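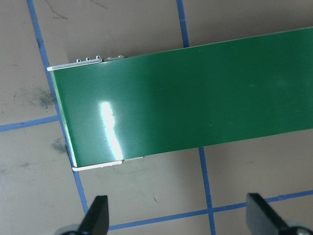
Shirley Sandhu starts every equipment budget with the things that don't move. At Naidoo, where she plans purchases for the automation lab, the arms took up most of the meetings and very little of the trouble. "You get a quote for an arm, you sign it," she says. "Then you spend months on the table." The table is a plain surface marked off in squares with blue tape, with a long green conveyor laid across the lines. The tape was her cheapest line item. She had priced a printed mat and dropped it.

The conveyor was harder. Sandhu looked at a full-size unit from Giden and decided it was too much belt for the work. The small one cost $2,023, with the drive included.

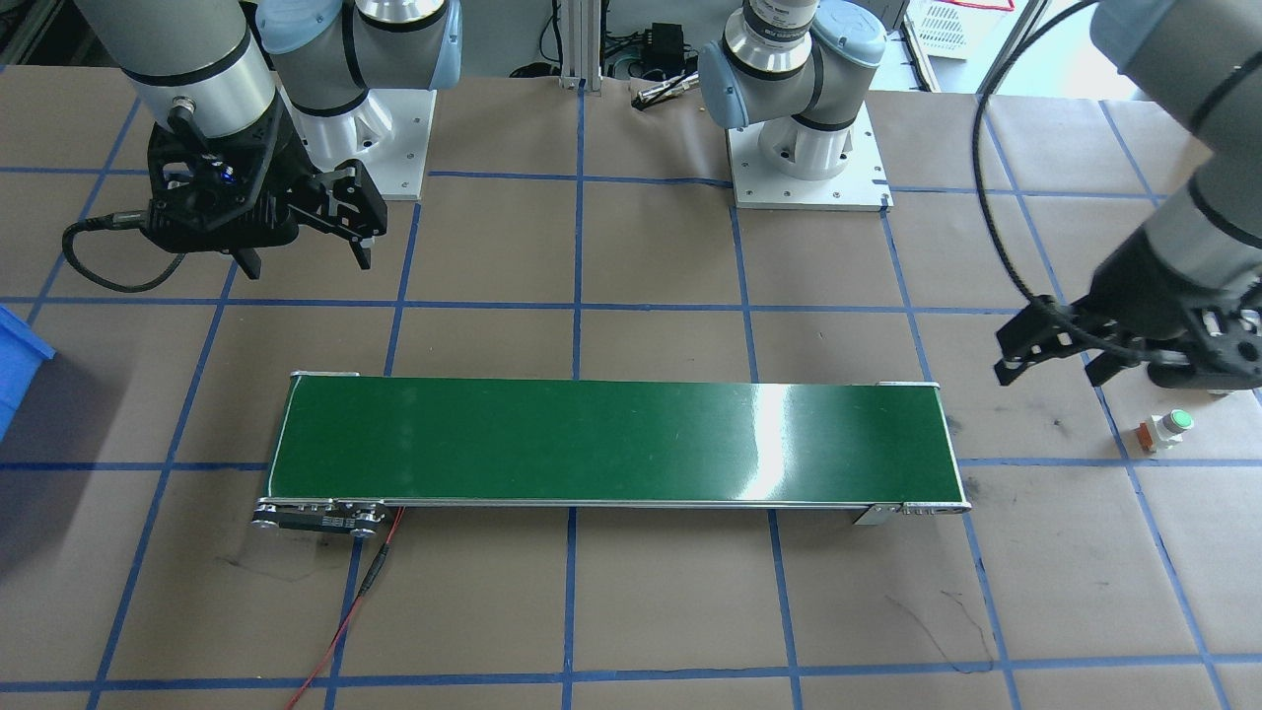
The two-arm table at Naidoo, with the conveyor across the tape lines.

Buying two arms at once was her decision, and she still gets asked about it. A single arm would have fit the January budget. "But we knew we wanted two on the same belt," she says. "If you buy the second one later, you pay for mounting twice, and you move everything you just bolted down." She asked for matching grippers so that one set of spare fingers would cover both.

Spares are where she would spend more next time. Her first order had 32 lines, and only four were for replacement parts.
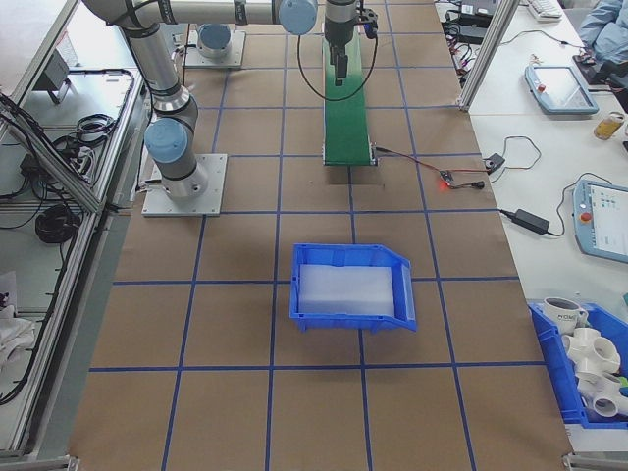
She also left too little for cables and power. Those went under "miscellaneous," a heading she no longer allows. Every adapter and connector now gets its own line with a part number – even the ones that cost less than lunch. Storage bins get a line too. "People laugh at that until they need somewhere to put the parts," she says.

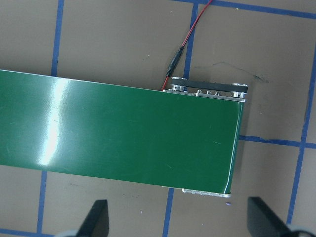
Kendra Sawatzky
Staff writer

I asked Sandhu what she would tell a shop planning its first cell. She said to measure the table before asking for quotes, and to draw the side bench on the same plan. Hers was added late, and the cable runs had to be worked out again.

She is now pricing a second table for next year. The arms are already chosen. She is waiting on two quotes for the frame.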